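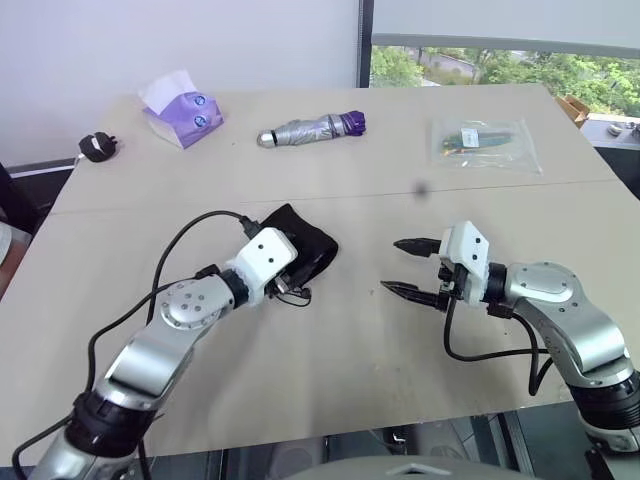 Visit to the lost property office in Hokdale, March

Our association of small hotels and guest houses makes one visit every spring. Last year it was the laundry in Grevum, which was loud and very warm. This year the members voted for the lost property office of the bus station in Hokdale, because all of us have the same problem at home: guests leave things behind and we do not know how long to keep them, or where. In my own house I had until now one cardboard box under the stairs.

We met at half past nine at the side entrance of the station. It is not easy to find. You must go past the ticket windows, then down a short ramp, and then there is a green door with a bell. Abilio Carrasco, who has run the office for seven years, opened it and gave us visitor stickers. He had made coffee before we came, and we were glad of it because of the wind on the ramp.

The office has three rooms. In the first one the public comes to the counter. In the second one the things are sorted, and the third one is the store, with shelves up to the ceiling. We spent most of our time in the sorting room, where the work is done on light beige tables pushed together. Mr Carrasco told us he prefers a pale surface for sorting. On a dark table a black glove or a cable can stay a whole afternoon and no one sees it.

In the morning the bags from the buses are emptied and the things are spread out with space between them. Then they go into groups. I had expected mostly telephones and keys, but these are kept in a locked cupboard and they are a small part. The large part is what he calls the "everyday family": umbrellas, chargers, gloves, little pouches, tissues, shopping in plastic bags. While we were there we saw a folding umbrella in silver-grey with a purple handle, closed with its dark strap, and a lavender box of tissues with one tissue already pulled up. One of our members asked if a box of tissues is really registered. Yes, it is. Everything gets a line in the book, also if it costs less than the paper of the label.

The umbrella was a good example for his method of description. The clerk must write the colour of the fabric first, then the colour of the handle, then if it folds. "Grey umbrella" is not enough, he said, since people who come to the counter often remember only the handle. For a power adapter they write the colour and copy what is printed on the label. Clear bags stay closed when the content can be recognised from outside. If not, two persons open the bag together and both sign.

The office receives around 1000 objects in a normal month. In the month before our visit, 172 of them were umbrellas, and 100 of those had not been asked for when we came. I found this a little sad, but Mr Carrasco said that with umbrellas it is always so. People buy a new one at the kiosk upstairs and forget.

After this Aurelio Toledo showed us the store. He is younger and he built the shelf system, which the staff call Miranda after the bus line that brings the most things. The shelves are arranged by the week of finding and only after that by the type of object. At first I did not understand why, I would have put all gloves together. But when the time for keeping is over, they can clear a complete shelf and do not have to look at every label. The things which are still good go to a charity shop, and the rest is thrown away.

There was also a discussion about adapters. Several of us keep a drawer with them for guests who have forgotten theirs. Mr Toledo advised us to test each one before it goes into the drawer - a damaged cord is the most common fault he sees - and to wind the cord loosely. He also sells nothing and gives nothing away before the date, not even to colleagues.

For those who could not come, I noted some practical points:

Write the label the same day, with the room number.
Describe two colours, not one.
Put wet things on a rack before they go in any box.
Keep one list, on paper or on the computer, but not both.
Keep medicines and documents separate and locked.

The labels with string they use come from Fumham, and they are stronger than mine. I have asked for the order form and will send it to members who write to me.

We finished shortly before noon and ate soup in the station restaurant. Two umbrellas were left at our table, and I have brought them home with me. One is dark blue with a wooden handle, the other is brown and does not fold. The owners can write to me or collect them at my reception until eight in the evening.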